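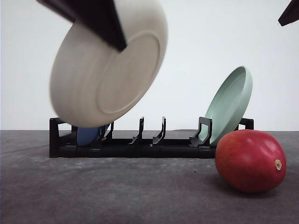 Plate storage in a small kitchen comes down to two numbers: the diameter of the plate and the pitch of the slots. I ignored both for years and stacked everything in the cupboard. After two chipped rims in April I moved the everyday plates to an upright rack, and I have been adjusting the arrangement since then.

The rack is a low one in black plastic, bought from Kalinowski as a clearance item. It has a base of rounded rails and a few upright prongs that keep the plates on edge. It has no drip spout and no cutlery cup. I didn't want either. A cutlery cup takes the end position, where a large plate ought to go.

Loading order matters more than I expected. I started with the off-white plates in the middle and the dusty blue one wherever it fit. The off-white plate has a raised foot ring on its underside, and with two of them side by side the ring of one rubs on the face of the next unless a slot is left free between them. The present rule is one plate, one empty slot, one plate. Capacity is halved. For a household that eats from the same few plates every night, half is enough.

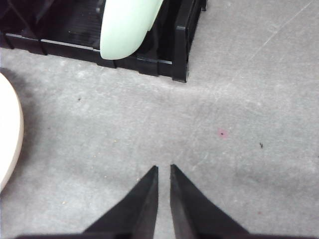

The surface under the rack needs as much thought as the rack. Mine is gray and flat with a feltlike look, and it has aged accordingly: mottled patches, a few pale scratch lines, a small pinkish-red stain I have given up on. Specks and crumbs collect on it as well. A hard countertop would be easier to wipe, but plastic rails slide on a hard countertop, and a rack that slides while a plate is going in will sooner or later put the plate on the floor. I lift the rack once a week and brush underneath. For the stain I tried the Tadico spot remover, then dish soap, then nothing.

I also weighed the load on the postal scale. One dinner plate came to 845 grams and a side plate to a little under half of that. The rack itself is only 200 grams, so a single dinner plate at one end makes the whole thing noticeably end-heavy. The fix is to load from the center outward and unload in the reverse order — slower by a few seconds, and the rack stays where it was put.

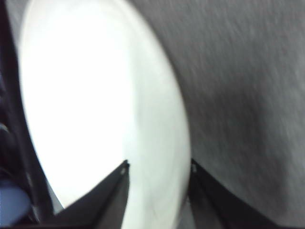
Angle is the other variable. A plate should go in close to vertical, with the lower rim touching the rails before the face touches a prong. Coming in tilted, the rim catches on the hooked top of the prong and the plate twists in the hand. Lowering it slowly takes care of most of this. Wide flat rims tolerate less error than coupe shapes, and I would not put a pasta bowl in this rack at all.

Next on the list is a second rack, probably the Jeto, which has a wider pitch and costs 30. I will measure the slots before ordering.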